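Stenov open day, May 18, 2019. Notes as I go, mostly on the manipulation side. Skipping the keynote.

1/ Doors opened late. Badge printer was down, so we all got handwritten stickers. Went straight to the Rarelley hall, ground floor, left of the coat racks.

2/ First stop was the palletizing cell. Standard stuff, well tuned. Cycle time was on a screen over the fence and stayed flat while I stood there. The engineer on duty was more interested in talking about cable routing, and so was I.

3/ Second stop, Rahimi. They sell a planner, no hardware. It takes a joint-space start, a target grasp pose and a collision model, and returns a trajectory or a refusal. The refusal comes with the link pair that would collide. More vendors should do this.

4/ Numbers from their handout: 4000 planning queries per batch, 17 of them refused in the last one. I asked whether the refusals clustered. They do, on targets low and close to the base. Makes sense for a seven-joint arm with the elbow up.

5/ Grero had the simulation corner. One workstation, two monitors, a line of people. They build household layouts and run the same pick in each with small changes to object pose. 400 variants per layout. Contact model is their own - I got a partial answer on friction and no answer on soft objects. 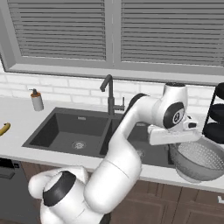
6/ Reach over an obstacle is the part of the Grero demo I came for. A sink is a good test because the base stands in front of the counter and the lower link has to pass across the basins with a tall faucet behind it. The target is a metal colander partly over the counter edge, gripper just above it, with a dish rack of black plates behind the hand. Little room for a sloppy approach vector.

7/ Asked about rim grasps on thin metal. They tune finger closing force per object class for now. A general version is planned for September.

8/ Coffee was fine. Back to Rahimi at two for the session on logging formats.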